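Wesero Washstand 639: Care and Daily Use

Section 4. Setting out and cleaning the top

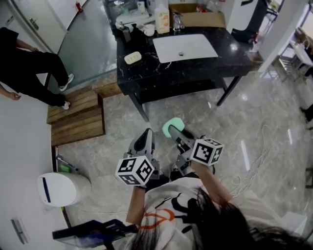 Washstand with undermount basin, black marble top and lower shelf, in use in a shared washroom.

This section covers the arrangement of items on the top, routine cleaning of the basin and checks on the legs. For fixing to the wall and connecting the waste, see Section 2.

4.1 Setting out the top

1. Wipe the top and dry it before putting anything on it.
2. Stand pump bottles along the back edge, near the tap. Turn the nozzles towards the basin so that drips fall inside it.
3. Keep bar soap in a dish. Soap left directly on the stone leaves a dull ring which is difficult to remove.
4. Put cups and other small items at the back. Leave the front edge clear.
5. Store boxes and refills on a separate shelf where there is one.

Note: The lower shelf is intended for folded towels and light baskets. Do not stand or sit on it.

4.2 Daily cleaning

1. Take the soap dish and bottles off the top.
2. Rinse the basin with warm water, working from the back towards the drain.
3. Clean the basin with a soft cloth and a little washing-up liquid. Pay attention to the joint under the edge of the stone, where soap collects.
4. Wipe the top with a damp cloth, following the length of the counter.
5. Dry the tap with a clean cloth to prevent water marks.
6. Wash and dry the soap dish, then put everything back.

Caution: Do not use vinegar, lemon juice, limescale remover or any other acid cleaner on the top. Acid marks polished marble within minutes and the damage is not covered by the Wesero guarantee. If limescale builds up on the tap, use Dikico Tap Paste and keep it off the stone.

4.3 Legs and lower shelf

1. Wipe the metal legs weekly with a damp cloth and dry them down to the floor.
2. Check that all feet are in contact with the floor. On tiles, adjust the foot nearest the low spot until the stand no longer rocks.
3. Tighten the shelf screws by hand with the key supplied. Do not use a power driver.

4.4 Floor around the washstand

Mop up splashes promptly. Polished tiles are slippery when wet, particularly next to a step or raised platform. Leave enough space in front of the basin for people to pass.

4.5 Resealing

Reseal the top every May with Adent Stone Sealer. Allow nearly 2 hours before replacing any items.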